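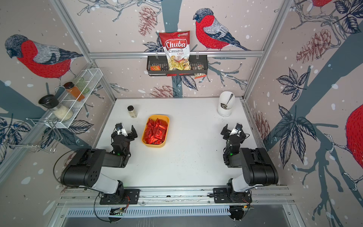

right. kitchen clearout, day two. I have decided everything that lives on the worktop has to earn its spot or go in the cupboard. thread, because I need to moan at someone

rule one: nothing stays out unless it gets used daily. rule one lasted until I got to the sweet stuff

the red foil ones are staying out. they've got the yellow tray and it's a good tray. moved them to a tin last August and everyone just left the tin open, so what was the point

crumbs. wiped down at 7, crumbs by 8. where do they come FROM

crisps go up in the hanging basket. big bag, red and white, stood upright so it doesn't get crushed under the tins like last time. basket was from Skisilance, 58 in the sale if you bought the rail as well. bit steep. hooks are good tho

spoons. there is a white pot for spoons. there is one spoon in it. the others are in a drawer in a different room and no I don't want to discuss it

now spices, which is where I lost most of the morning

had a proper go through the lot. cumin x3, all open. paprika that has gone brown. something from the Vilbridge market in a paper twist with no writing on it at all, smelt of dust, binned

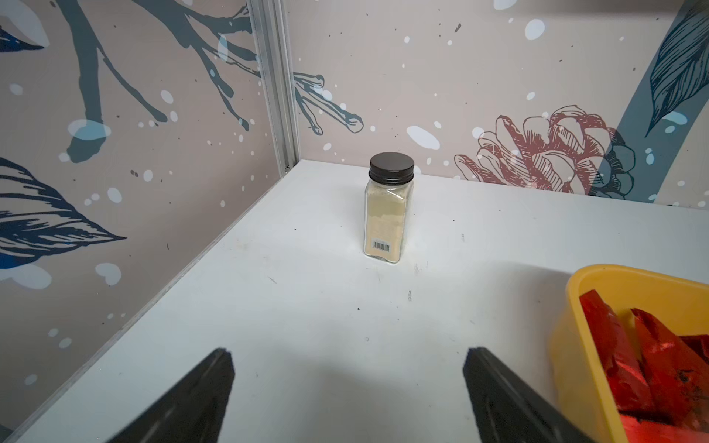

and then the pale beige one. square glass jar, dark lid, barcode sticker on the front and that's your lot. ginger? garlic? my money's on garlic but I've been wrong before (custard incident, we move on)

it's nearly full as well, so whichever it is we clearly don't cook with it. or we bought it twice. probaly bought it twice

going to do the sniff test after lunch and then LABEL it. got the label maker out, the Gallardo one, it wants six AAs and I have four

someone asked last time how many labels you get on a roll. box says 486. I have used nine and seven of those say RICE

quick update, 2pm: the glass jars are keepers, the plastic tubs are going. lids never fit again once they've been through the dishwasher

don't @ me about decanting everything. I read the Drerkness pantry thread, almost 3,000 replies, and half of it was people arguing about whether flour needs a date on it. it does. obviosly

left to do: tea shelf, the drawer with the batteries (ha), under the sink. not doing under the sink

ok kettle's on. two red foil ones and then tea shelf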